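Boletín interno de Kurix – 17 de julio de 2023

Pinzas Wiro: cierre incompleto en el lote de textiles

Las pinzas manuales Wiro estuvieron registrando mal la apertura de los dedos durante parte de la campaña de doblado de paños. El fallo está localizado y las dos unidades vuelven a estar en servicio, con una restricción de uso que se explica más adelante.

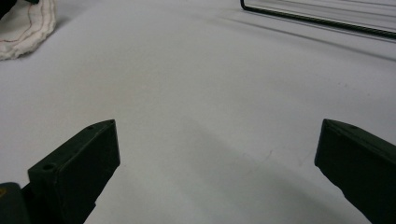 Lectura: 2 minutos

El aviso llegó del equipo de Sotelo, que revisa las grabaciones antes de pasarlas a entrenamiento. En varias secuencias el valor de apertura seguía marcando unos milímetros con los dedos ya cerrados sobre la tela. De las 3073 secuencias del lote se han apartado 266. El resto se mantiene.

La causa es mecánica. Uno de los pivotes de la pinza derecha había cogido holgura y el codificador leía la posición del brazo, que ya no coincidía con la del dedo. Con piezas rígidas el error pasaba desapercibido. Con tela se nota enseguida, porque la fuerza de agarre depende de los últimos milímetros del recorrido.
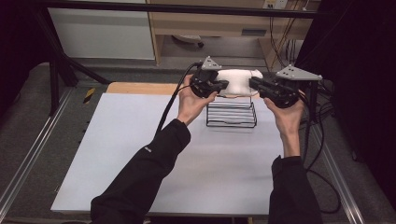 La holgura no aparece en la calibración de arranque, que se hace en vacío y sin carga. Por eso la unidad superaba la comprobación cada mañana. El programa Plullidari tampoco generaba alarma: solo compara el valor con los límites de recorrido, y el valor estaba dentro. Se ha pedido que compare también la lectura de las dos pinzas cuando ambas sujetan la misma pieza.

La primera secuencia afectada es la 1319. Las anteriores se han revisado y no presentan desviación.
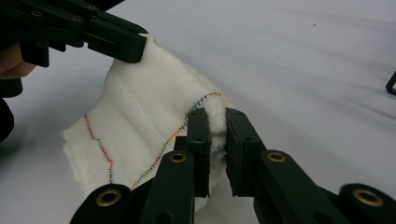 Desde hoy se aplican estas medidas:

Comprobar el cierre con la galga de referencia al empezar y cada 100 secuencias. Anotar la lectura aunque sea correcta.

No apretar los tornillos de los dedos para compensar el juego. En enero se hizo en otra unidad y hubo que cambiar el dedo entero.

Si la pinza cruje o se queda a medio recorrido, soltar la pieza, desconectar el cable y avisar al taller. Los brazos de la articulación pueden pellizcar – no meter los dedos para liberarla con el cable conectado.

No ha habido lesiones. El pivote de la pinza izquierda se sustituirá también cuando llegue el recambio, y hasta entonces esa unidad no debe usarse con piezas pesadas.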